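New study room opens at Dridholm library

Students and remote workers in Dridholm have a new place to sit down and get things done. The library opened its upstairs study room this week, after 23 days of painting and fitting out.

The room was used for storage until the spring. It now has new desks, office chairs and lockable shelves, and can be booked for 2 hours at a time with a library card. The furniture came from Lidard, a local supplier, and the work was paid for with a grant from the Bhat Fund.
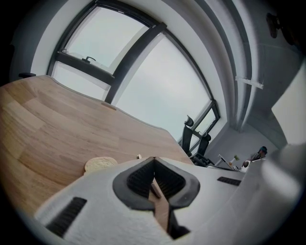 Kenji Delacroix, local news reporter
26th November

A light wooden desk and a black mesh chair with a headrest stand by the black-framed windows, which let in plenty of daylight even under a pale sky. Library staff expect the window seat to be the first to go each morning.

Six people can use the room at once. Snacks are allowed – hot meals are not – and phone calls should be taken on the landing.

More than 200 residents asked for a quiet room in a survey last year. A similar room is planned for the Flirkelby branch, where work starts in December. Bookings for Dridholm are open now at the front desk.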